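From: Gladys Rashidi
To: Bromari cell-safety list
Date: February 18, 2022
Subject: Re: Floor tape and reset rules for two-arm tables

Poulain wrote:
> We have the tape on the floor since last March, but our rule sheet
> only says "keep clear when arms are powered". People ask me what is
> clear. Behind the line? One step from the table? Also, who puts the
> objects back between runs, the operator or the second person?
> How do you write this at Sillamberg?

Hello all,

Our sheet had the same weak sentence until we rewrote it. Now it gives 2 states only. In "run", no hands over the tabletop, and people who pass by stay outside the tape. In "reset", both arms are held open and the operator says "reset" aloud before anyone reaches in. The same operator puts the objects back, always. When two persons share this, each one thinks the other has looked at the arms.

For speed we stay at 100 mm per second until the first run of the day is finished, then 300. I know Zalness permits more, but their table has a fence.

The rule I would most like to see in the common text is about small items. Caps and bottles which lie on their side can roll, and a person wants to catch them by reflex.

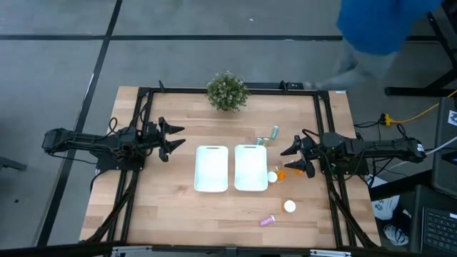
So I propose this wording: "An object that leaves the table stays on the floor until reset." It is short and new people remember it. Cables that cross a walking path should also have their own line, I think, separate from the line about the arms.

In our log we have 2,473 runs under the new sheet. If somebody wants the full text, please write to me and I will send it. I have it only in French and English.

Best regards,
Gladys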